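Notes from the treatment room
8/29/21

14 shares | 3 comments

Hello all, Kaja Liepiņa here from the Brastulthorpe salon. So many of you have been asking me about facials lately (lovely!) and the question I get most is what to do with your skin in the days afterwards, so I thought I'd put it all in one place.

First things first - leave it alone! I know it's tempting to go home and try every serum in the cupboard, but your skin has just been exfoliated and it will be a bit tender. For the first evening I'd use a plain moisturiser and nothing else. No scrubs, no retinol, no peel pads your sister gave you for Christmas.

Make-up can usually wait until the next morning. If you've got a do on that night then book your facial a few days before it, please, as some of you do go pink and I'd hate you to be pink in the photos.

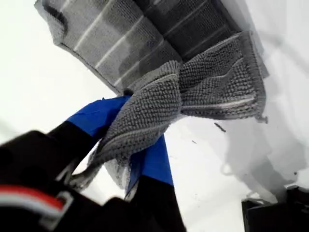
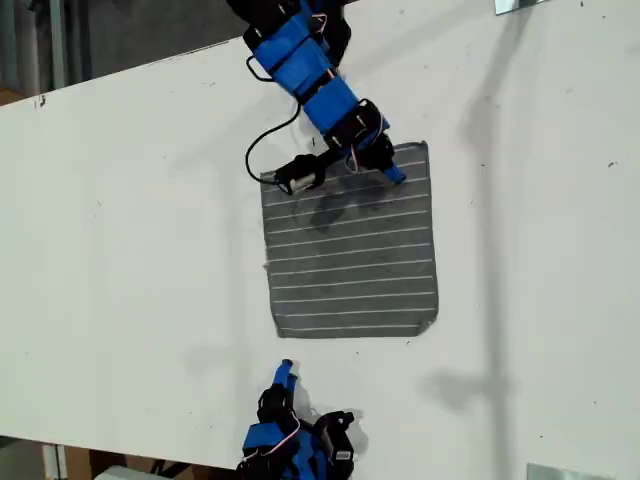 Sun cream is the one I nag about. Factor 30 at the very least, every morning, even when it's grey out, and do your neck and ears as well. I had a client in March who was so careful with her face and then sat in the garden with her collar open, and her neck was sore for days.

Heat is the other thing. Skip the sauna and the hot yoga for a day or two, and have your shower a bit cooler than normal. If anything stings or stays red past the second day, ring me and I'll have a look - no charge for that.

Now, prices. The short facial is still £22 and the long one is £35, and both are staying put until the end of the year. Eglė Eglītis is doing the late appointments at our Stiseck room again, and she has a few gaps left, so do grab one if evenings suit you better. Patch tests take 20 minutes and you'll need one if you haven't been in before.

3 comments

Jan P: Can I swim the day after? I've got aqua class.

Kaja: I'd give it two days Jan, the chlorine is very drying!

Moira: Had the long one with Eglė, nearly fell asleep. Booking again.

Recent items
Brow tinting: how long does it last?
Gift vouchers now on sale at Stiseck
Looking after dry hands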